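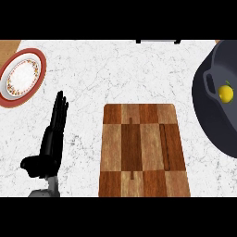 Splitting the chores by time instead of by task

7/1/19

Most couples who argue about housework have already divided it. One cooks, one washes up, one pays the bills. The trouble is that a list of tasks hides how long each one takes. Ivone Pimentel's counseling practice in Derby has been testing a different method since February, with 23 couples enrolled.

Each partner keeps a log for two weeks. Entries are made in blocks of 5 minutes and include planning work, such as booking a dentist or checking what is left in the fridge. The two logs are totaled separately. Neither partner reads the other's log until the first session.

At that session the totals are converted to shares of 100. A split of 56 to 44 is treated as even for the purposes of the method. Anything wider is discussed, starting with the single largest entry on each side. Paid work hours and commuting are recorded on a second sheet and considered after that.

Couples are asked to change one item only, and to keep the change for a month before logging again. Pimentel reports that planning work is the category most often left out of the first log. She now prints it at the top of the sheet.

The method is not suited to couples in the middle of a separation, or where one partner controls the other's time or money. Those cases are referred elsewhere.

Blank log sheets are available at the front desk. The next group intake is in the fall.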